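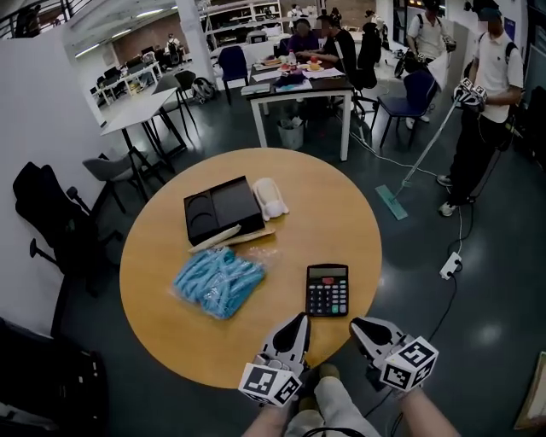 Every few months somebody sends me another article about the one-surface method, and every few months I fail to be converted. The latest was from Birgit Kettler, who swears by it and has the bare sideboards to prove it. You take everything homeless in a room, put it on one table, and you don't leave until each thing has been given a place or a goodbye. The mopping gets done while the floor is free of junk. Two birds, one afternoon.

My trouble is with what ends up on the table. I have read the glowing write-ups, and the tables in them always hold a candle, a stack of letters and a nice bowl. Mine, a round wooden one, held a black box with two round recesses on one side and a flat panel on the other, a little white toy car, two thin pale sticks, a clear plastic bag packed with twisted light-blue things and a desk calculator. Tell me which drawer those share.

The method says "group like with like." Fine. The sticks could be chopsticks, in which case they go in the kitchen, or they could be strips left from some craft project, in which case they go in the trash. I have moved them between rooms since March. Lutz Sperling says if you can't tell what a thing is, you don't need it, and I would take that more seriously from a man whose garage had a visible floor.

The blue stuff is worse. A bag of it looks cheerful, and cheerful things are hard to throw out. That's how they get you.

The calculator I will defend. Black, gray window, one red key, one green key, rows of number keys I can hit without looking. Yes, my phone does sums. My phone also shows me messages while I'm adding up the heating bills, and then I'm starting over at 1,831. The calculator stays on the desk, where it lived before the method made me carry it to a table in order to decide that it lives on the desk.

The toy car is plain white and smooth all over, as if they forgot to paint it. I like it more than I expected to. It has been promoted to the windowsill, which according to Birgit's article is "avoidance placement." So be it.

As for mopping at the same time, I remain doubtful. The flat mop with the long silver pole is fine on open floor. Around a pedestal or a set of chair legs you still end up bending, and you still find the one sticky patch after the bucket has been emptied. I'd do the floor first and the sorting whenever.

The box is still undecided. It's back in the hall closet, next to the vacuum bags.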